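Notes on the Mengal edition, January
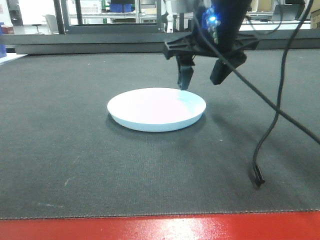
White plate on gray mat, gripper open.

Sum-yee Chow's ceramic multiples come in an edition of 500, with 14 proofs held back. The foot ring carries the number, scratched in before the glaze. I compared three at Clasier on Friday. The glaze is thinner at the lip on the later numbers - a kiln change, according to Silviu Bogdan, who prints the labels. Mine is still on order.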